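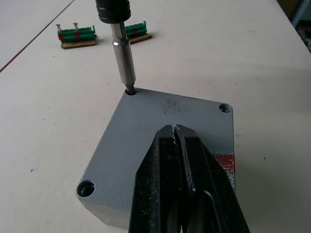
Blog > Football > Season notes

Stisness drew 2–2 at Andthorpe and I have now watched the second half twice. The shape was a 4-4-2 without the ball and a 3-4-3 with it, the left back holding and the right back pushing on. It worked until the 56th minute, when the holding midfielder was moved up to press and the gap behind him was left open. Both Andthorpe goals came through it.

The press itself was sound. The distances between the lines were not – the back three should have stepped up by five yards and stayed put.

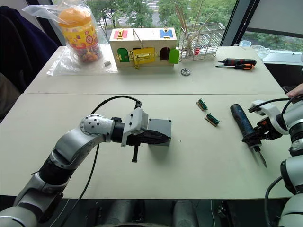 Cuiping Bai thought the fault lay further forward, with the wingers slow to tuck in once the ball was lost. I have looked for that on the recording and can see it for the first goal only.

Hornstead are next, at home. They play long and early, so the gap may matter less. I would still keep the midfielder deep.

Filed under: Tactics, Away games

This site uses cookies. By reading on you accept our cookie policy.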